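Jul 5, 2024

Slept badly and got up at 5. The kitchen was already warm. I finished the letter to the water office about the bill, which still shows a balance of $1333 even though I paid it in February. I put in a copy of the receipt this time. If they send it back again I will drive over to Fluldale and stand at the counter.

Sigrun Blomqvist called before breakfast about the choir. She wants to move practice to the church hall for the summer and asked if I would mind. I said the piano there is out of tune and the low D sticks. She said she would ask Edvin to look at it. We are short on altos again, and the Latin piece is too hard for the ones we have. I told her so. She did not like it but I think she will drop it. 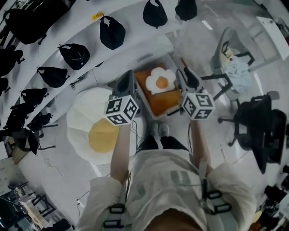 Walked to the post office after that and mailed the letter. Came back the long way past the creek, which is low for July. The blackberries along the fence are still red. I picked up bread, onions and a new washer for the hose. The washer was the wrong size. I should have taken the old one with me.

Worked in the garden until lunch. The beans have beetles on the lower leaves and I picked off what I could find. Tied up the tomatoes with strips from an old pillowcase. The 2 plants Vilgot Magnusson gave me are well ahead of the ones I grew from seed, and I will have to tell him that, and he will enjoy it.

Lay down in the afternoon and read more of the book about the canal builders. It has gotten slow. There is a whole chapter on the price of clay. I skipped to the part where the first lock fails, and that was better.

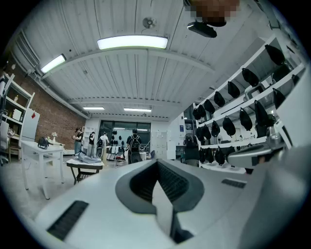

Embla came for supper at 6:30 and brought cold chicken. We ate on the back steps. She has decided not to take the job in Ikden. The pay was good but she would have had to be there by 7 every morning and the bus does not run that early. I said she could have my car for 3 days a week. She said no, and then she said she would think about it. Her knee is still bothering her on stairs.

We did not go to see the late fireworks at the lake. You could hear them from the porch anyway. The dog next door barked the whole time.

Need to call the dentist Monday. Also return Ciarán's ladder, and buy the right washer.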